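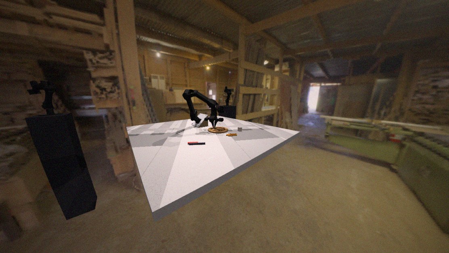 Bring back the boring bus timetable

Paper one. Behind the scratched plastic, at the stop, with the times on it. I know how this sounds. I'm 46 and I have a phone and I use it for everything, including writing most of this on the 24 out of Dendilby, which was late.

The council took the printed timetables down in June. All of them, 300 stops. In their place a sticker with a square code and the words "live times at your fingertips". Fine if your fingertips are warm and your battery's charged and you've got signal, and there is no signal at the bottom of Nindodell Hill, never has been, ask anyone who's tried to ring for a lift from there.

Shabnam Dogar at the library told me she now writes out the times by hand for people. On the backs of old reservation slips. She has done the 24 and the 32 so often she knows them by heart, Sundays included. So the timetable does still exist on paper, it's just been moved on to a librarian.

The saving, according to the leaflet, is in printing and in someone driving round to swap the sheets. I don't doubt it. But I'd like to know what they think a timetable is for. The app tells you when the next bus is. Lovely. It does not let you stand there and see the whole day at once – that the last one back is 6.40, that there's a gap after lunch, that Thursday has an extra one for the market. You plan a life off that. You take a job or don't take it. My first job I took becuase of a column of small numbers in a bus shelter.

And a sheet of paper is a promise. Somebody printed 8.15 and stuck it up in public, so if it's 8.35 you can point at it. With the app the time just slides. Due in four minutes, due in six, due in five, then gone, vanished off the list, never existed. Who do you complain to about that? Zeeshan Marwat drove this route for years and he says drivers used to get shouted at over the printed times. He didn't enjoy it. He also thinks it kept the depot straight.

I asked for the sheets back at the last open meeting. Was told that usage data "did not support" them. How do you get usage data off a peice of paper? Nobody clicks it. Old men look at it for ten minutes with their glasses pushed up.

Keep the app. I'll carry on using it, most people will. Just put the paper back next to it, even at the bigger stops to begin with, and the bottom of the hill. A laminator can't be that dear.

My stop, have to go.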